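Alteo Remote Interpreting Console

Item 726 – Interpreting equipment – Page updated 2023-08-03

If you've ever tried to run a front desk with a phone wedged under one ear while a visitor and an interpreter take turns talking over each other, you'll understand why we're so fond of this little console! The Alteo puts an interpreter on a clear speaker line between two people, and it does so without anyone having to pass a handset back and forth. We've carried it since January, and it has become the unit we suggest first to clinics, school offices and housing agencies.
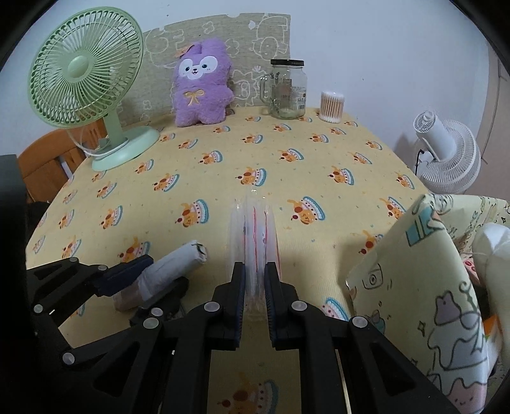 Setup is pleasantly dull. You plug the base into power and your network, sign in with the account you already have with your language provider, and choose up to 10 languages for the quick keys on the front. Everything else is in the scrolling menu, which is sorted by English name, although you can switch it to show each language in its own script – a kindness to visitors who would like to point to theirs.

The two Grirkell handsets that come in the box are there for private conversations. They're light, they wipe clean easily, and the volume on each one is separate, so a visitor who is hard of hearing can turn theirs up without startling your staff.

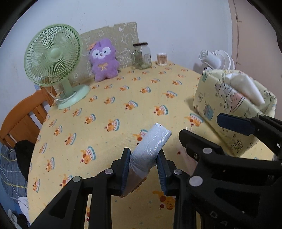 Paper towel roll in clear wrap, with a yellow-wrapped package at right

What's in the box: console base, two Grirkell handsets, power supply, network cable, quick start card in English and Spanish.

Optional extras: the Teixeira rolling stand, with a locking wheel and a hook for the cords, and the Ciken battery pack for offices that move the console from room to room.

Price: $1,315 for the console set. The Ciken pack is $69 when ordered at the same time.

Interpreter minutes are billed by your own provider and aren't part of our price. If you don't have a provider yet, do write to us before you order – we're happy to talk through what to ask them, and it may save you a phone call or two later on.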